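Stacking Cubes in the Simulator: Week 2 Walkthrough
Robotics Club handouts, written by Homa Parsa

Before you start, pull the latest club folder. If your scene loads with no table, you have last June's version, and your cubes will fall forever.

Step 1. Open the stacking scene and press Reset. Do this even if everything looks fine. Smaranda Sandu lost a whole meeting to a scene that looked fine.

Step 2. Set the run length to 200 steps. Longer runs mostly give the arm more time to regret things.

Step 3. Write your approach move. Go to a point straight over the cube first, fingers open, then come down slowly. Diagonal approaches are faster and are also how you play bowling.

Step 4. Close the gripper, wait a few steps, then lift. The wait matters – the fingers need time to settle.

Step 5. Carry the cube over the second one, lower it and open the fingers.

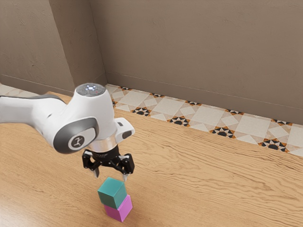
Once you let go, back off straight up before you go anywhere else. A sideways exit can take the top cube along for the ride, and the scorer checks the stack at the end of the run, so a tower that stood beautifully for half a second earns you nothing.

Step 6. Save your log with your team name in it. We already have 2 files called final_final.

Stuck? Post your log in the club channel, errors included.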